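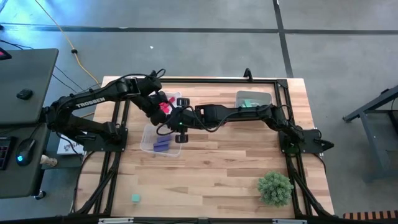 What does the Larkidden index cover?
Article titles, authors and page ranges from the quarterly Stilen, keyed by hand from the bound set. Book reviews are listed by reviewer.

Format: one tab-separated file, UTF-8, 11 columns, one row per article. Blank cells mean the printed issue gave no value.
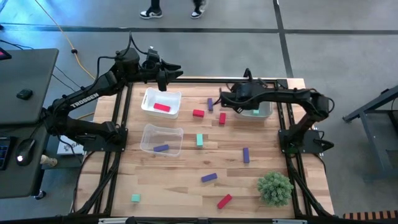 Vol. 30, p. 57

Last entry keyed as of May. Author names follow the printed spelling, so Karagiannis appears in two forms. Supplements are excluded.

Corrections: send the row number and the page to Sofia Karras.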